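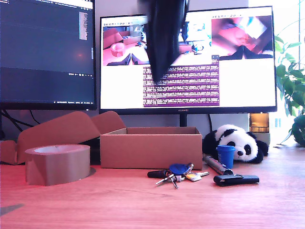 Menaka Majumder
Zillis Group, Drastosby

3. Display Polarity and Reading Speed

Earlier work on text legibility has mostly compared dark text on a light background with the reverse under fixed room lighting. Office workers seldom read under such conditions. Many keep a dark code editor open beside a white document and move between the two all day. We therefore measured reading speed when polarity changed between passages. Each of the 32 participants read passages of 200 words in both polarities, seated at a wooden desk (Figure 1) with the ceiling lights on. Passages were drawn from the Pronametti set and matched for word length.

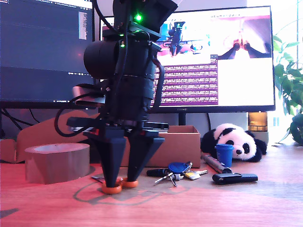
Order was balanced across participants. A passage was dropped if the reader looked away for more than four seconds, and almost 3 percent of passages were lost in this way. Reading speed was computed from the first key press to the last, with no correction for blinks. Switching from a dark to a light display slowed the first lines of the next passage. Switching in the other direction had a smaller effect, which did not differ reliably from zero. Neither effect lasted past the first paragraph. Zein scores for eye strain, collected after each block, did not follow reading speed.
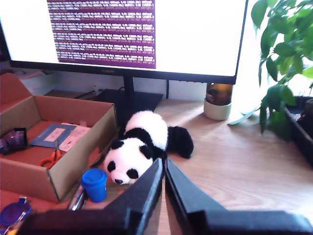 Figure 1. Desk and monitor.

3.1 Effect of Letter Size

Letter size was varied in a second session held in December with the same participants. Small type increased the cost of a switch in both directions. Large type removed it for most readers, although those who wore reading glasses still showed a delay on the first line.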